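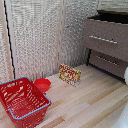

Figure 3. Workspace B at the start of a put-away trial, with basket, bowl, printed box and chest of drawers.

4.2 What the equipment budget leaves out

The case for buying a robot arm for household research is usually made on the price of the arm. We think this is the wrong figure to start from. In the plan we inherited, drawn up by Ákos Erdős for the first round of funding, the arm took up one line and everything else was put under "sundries", with 2,000 euros set against it. That sum was meant to pay for the workspace, its furniture, the objects, lighting, spare parts and repairs. It was spent before the first full set of trials had been run.

Figure 3 shows how ordinary the surroundings of such work are. A plastic shopping basket, a bowl and a small box stand on a wood-grain floor, next to a low chest with bar handles on its drawers. Taken one at a time, these things are cheap. Planning goes wrong when they are treated as if they were bought once. Objects get dropped, squeezed and lost, and printed boxes in particular have to be replaced with the same design if results from one month are to be compared with those from the next. Shops change their packaging without asking us. We now buy boxes in batches and charge the whole batch to the project at the outset, a practice that two of our reviewers called wasteful and that we still prefer to running short.

Furniture is the larger worry. Suppliers like to quote for a "home-ready" system, but we have yet to see a quotation that says which home. A drawer that a person opens without thinking may be too stiff for one gripper and too loose for another, and the handle matters as much as the runner. Wurnano offered us a furnished test cell at a fixed price; when Zsófia Hegedűs asked whether the drawers could be swapped for another make, the answer was that this would count as a new order. Memia had no objection to our using our own furniture but would not extend its support contract to cover it. Neither position is unreasonable for a seller. Both move the cost of variety on to the buyer, and variety is the thing we were trying to study.

Staff time is harder still to pin down. Over the accounting period that closed on 31 March 2018 we logged 237 hours of work on the two workspaces that could not be charged to any experiment: setting objects back in place, refitting wall panels, routing cables, waiting for parts. The log was kept by Kornél Barta and Botond Bakos and depends on what they remembered to write down, so it should be read as a lower bound. Had those hours been priced at the rate used for technical staff, they would have been the second largest item after the arm itself. They appear nowhere in the original plan.

We are also doubtful about claims of shared use. The Joly planning sheet, which our department asks all groups to fill in, assumes that an arm can be passed between projects at no cost. Our own experience is that each handover meant fresh calibration and some argument over who had last changed the settings. We entered 23 handovers in the log before we stopped passing the arm round. The sheet has no column for any of this, and we were told in June that none was planned.

None of this shows that the arm was a bad purchase. It does mean that the cost per trial we reported earlier, and that others have since quoted, was too low, and we no longer stand by it. For the second round we have split the budget into four lines: arm, workspace, objects and unassigned labour. The Tavum extension will be the first to be costed in this way. Pieter Ntuli has argued that the labour line is still set too low, and on the evidence of the log we have no good reply to him. Revised figures for both workspaces are set out in Section 4.3.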